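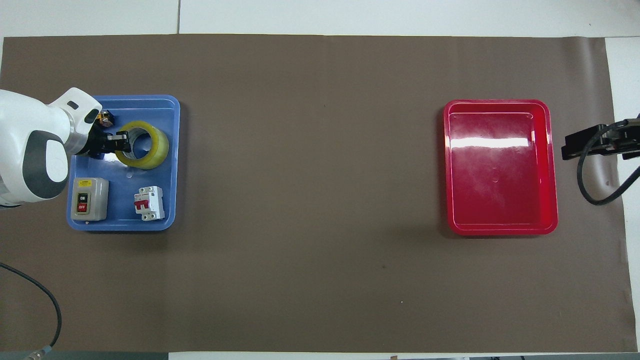
Sorting table, blue tray side.

The transfer order reached Orkville on Sunday at 16 past the hour. It listed the contents of one blue tray: tape, one roll; switch box, gray, one; miniature circuit breaker, white, one. Destination: red tray. The order did not state a purpose. Orders from Rastton seldom did.

The clerk read it twice and entered it in the log as item 206. The log had been opened when the Clutora depot closed and its stock came north in 4000 cartons. Each carton was to be emptied into blue, checked, and passed to red. After red the parts went to Baysal, and Baysal sent back a slip.

The tape was the difficulty. A switch box had a part number. A breaker had a rating. The tape had neither, and the form required one or the other. The clerk left the field blank. The form was returned. The clerk wrote "clear, yellowish." The form was returned again, with the field circled.

By then it was evening and the brown paper had begun to wrinkle at one corner. The clerk moved the tape to the top of the list and began a new sheet.
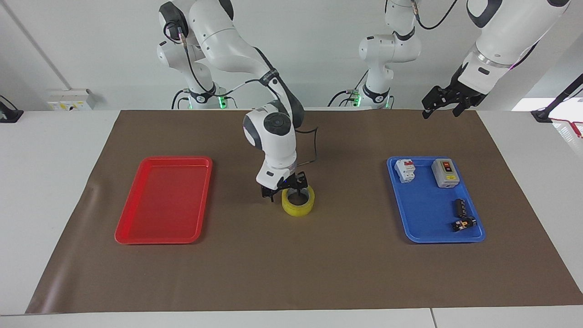

Baysal telephoned at closing and said that tape was not a component, that it had never been a component, and that 26 rolls were already sitting there without slips. The clerk asked where to send it, in that case. The line stayed open for a while. Then Baysal asked how wide it was.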